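How Do You Buy a Robot? (It's a Lot Like Buying a Puppy)

Posted Wed 22 September

If you had a big jar of money and somebody said, "Go buy us a robot," what would you do first?

I know what I'd have done when I was nine. I'd have run to the store and picked the shiniest one! I'm a grown-up now, and picking out robots and all the stuff that goes with them is part of my job. I still like the shiny ones. But the shopping part comes near the end, and there's a whole lot of thinking and list-making before it. I want to show you how it goes, because I think it's kind of fun, and because you can use the same trick to plan for a bike or a fish tank.

Start with the job

The first thing on my paper is never a robot. It's a sentence about a job. Last time, the sentence was "Pick up small things from a table and put them down somewhere else without squishing them."

Look how much is hiding in there! "Small things" means I don't need a giant arm that can lift a car door. "From a table" means the robot can stay in one spot, so I don't have to pay for wheels. "Without squishing them" means I have to be very, very picky about the hand.

Try it yourself. Say your family wants help with dinner dishes. Is the job washing them, or drying them, or putting them away? Those are three different jobs, and they might need three different machines. (Or three different cousins.)

What are the parts called?

You'll need a few words before we go shopping.

The arm is the long bendy part. It has joints, like your shoulder and elbow and wrist, and a motor makes each joint turn.

The gripper is the robot's hand. A lot of grippers have only two fingers, and they open and close like a pinch. Hold up your thumb and one finger and pinch a pencil. You just did what a two-finger gripper does.

The camera is how the robot sees. Some robots have one up high looking down, and some have a little one right at the wrist so it moves wherever the hand moves. I like the wrist kind for picky jobs.

The controller is the computer that tells all the motors what to do.

When you buy a robot, these parts might come together in one box or they might not. I learned this the hard way. The first arm I ever ordered showed up with no hand at all! It was sold that way, and it said so in the papers, and I hadn't read far enough down the page. So we had a beautiful arm that could wave at us and not much else for 18 days while we waited for the gripper to come.

The puppy problem

Pretend you're getting a puppy. You save up for the puppy, you bring it home, and then you find out it needs food. And a bed and a leash, and shots at the vet, and a new shoe for whoever's shoe it ate.

A robot is the same. The price on the tag is the puppy. All the rest of it is the leash and the bed and the food. When grown-ups make a plan for all of that money together, it's called a budget.

For our last project, which we named Bromard, I wrote the budget with pretend coins first so everybody on the team could picture it. I said, let's say we have 100 coins. How many can go to the arm? Most people guessed nearly all of them. But if you spend nearly all your coins on the arm, what's going to hold it still? You need a strong table, or the whole thing wobbles when it moves. You need cables. You need a big red stop button where a person can reach it. You need time for someone to learn how to run it, and that costs money too, even though you can't put it in a box.

I ended up giving 23 of our coins to things that weren't the robot and weren't the hand. Just tables and cables and lights and spare parts. It looked like a lot on paper, and I got some funny looks for it, and we used every single one.

Needs, wants and "ooh, neat"

My list has three columns. The first one says NEED and the second one says WANT. The third one says OOH, NEAT, and it's for things like lights that change color when the robot is thinking.

You're allowed to write anything you like in the third column. I really mean that — it's the best column. You just can't spend any coins on it until the first column is all paid for.

Here's the tricky bit. Things like to sneak over. I'll be sitting there with a catalog and I'll catch myself saying, "Well, we sort of need a second arm." Do we? I go back and read my job sentence again. It says pick up small things. It doesn't say juggle them.

Let the robot try out first

When we had it narrowed down to two grippers, the Ruvow and the Myung, we didn't pick from the pictures in the catalog. We asked to borrow each one and let them try out, like trying out for a soccer team.

A good tryout uses real stuff. If you only test a gripper on nice square blocks, you'll find out that it's nice with square blocks. So I fill a bin with things that are hard in different ways. A sponge is squishy. A marble rolls off. A paper cup seems easy until you hold it too tight, and then you've got a flat paper cup. Anything cone-shaped is a real stinker, because it's wide at one end and pointy at the other, and the gripper has to decide where to pinch.

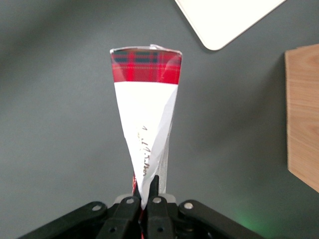 For every try, I write down three things: what the object was, where the fingers pinched it, and what happened. I use a plain notebook with lines. We did 356 tries altogether, and by the last page my handwriting looked like a spider had fallen in some ink. I wouldn't skip any of them, though. One good pinch could be luck, and you don't want to spend your whole jar of money on luck.

We also look at the boring parts. How easy is it to change a finger if one breaks? Can you buy new fingers, and how long do they take to come? If you have to unscrew the hand to fix it, do you need a special tool? I always ask about the special tool now. Sometimes it's in the OOH, NEAT column of somebody else's catalog and it costs way more than you'd think!

Where's it going to live?

Before you say yes to any robot, get a tape measure. I'm serious. An arm needs room to swing, and people need room to stand where it can't bump them. We put masking tape on the floor to show how far the arm could stretch, and then we all walked around the tape for a week to see if it got in our way. It did, right by the door, so we moved the table.

You could do this for a fish tank or a trampoline. Tape is cheap, and moving tape is a lot easier than moving a trampoline.

Then check for plugs. I won't tell you how many times I've forgotten to check for plugs.

Saving for later

When all the buying is done, I still keep some coins in the jar. Rubber pads on robot fingers get worn down, the same way your sneakers do. Cables get bent too many times. We order from a parts shop called Nundia, and I put in one order every May so that I don't end up hunting for a tiny screw on a day when everybody's waiting for me.

Make your own plan

Want to try? Get a piece of paper and think of a robot you'd like at your house. Write your job sentence at the top, and make it as exact as you can. Draw the three columns. Then give yourself 100 pretend coins (dried beans work great) and put them in little piles for the robot, the hand, the table, the stop button, the spare parts and anything else you think of.

If you run out of beans before you get to the end, slide some back and try again. I do that at least a few times on every plan. Then show it to a grown-up and ask them what you forgot — mine always find something, and it's usually the plugs.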